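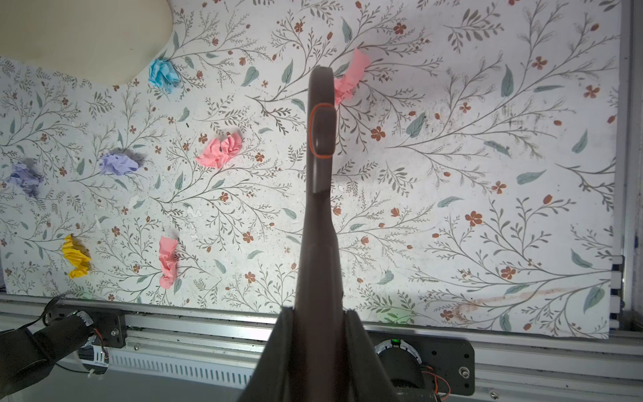

When does the new Aigars Sepp mix go up? Late November, at 9 in the evening, on the Curndale stream, with the download to follow the next morning.

Sepp is back after a long quiet spell. New album too -- it's called Hollmann, out on the Itari label, seven tracks, mostly slow and heavy with a couple of faster ones near the end. We've had the promo on all week and the third track is the keeper. Big rubbery bass line, hardly any drums for the first four minutes, then it all drops in at once.

The mix runs 141 minutes, longest we've ever hosted. Recorded in one take at home in Tatville, all hardware, no laptop. He sent a tracklist but half of it just says "untitled" so dont ask us for IDs. Some of it is his own unreleased stuff, the rest is old dub techno and a bit of early electro.
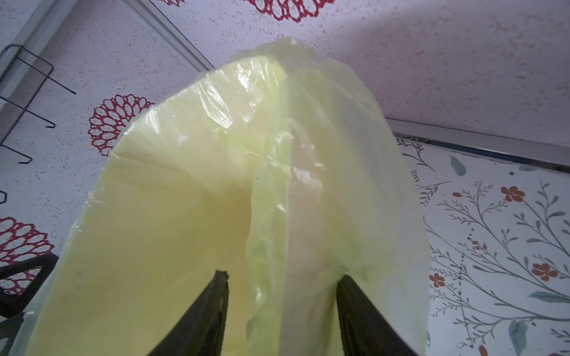 Curndale mix series, November edition.

His last one for us got 2,622 plays, not bad for a set with almost no vocals in it. The file was down for a while after the server move, it's back up now and the link in the archive works again. Shout if it doesn't.

Vinyl people -- Itari is pressing 1,308 copies of Hollmann, black only, no repress planned as far as we know. Preorders open the same night as the mix. The digital version comes with one extra track, a live take of the opener that goes on for a good while longer then the studio one.

No live dates yet. Sepp says he wants to play Tatville first and then see about going further out, probably in the new year. We'll post them when we get them.

Next month's guest still to be confirmed. Demos to the usual adress please, links only, no attachments.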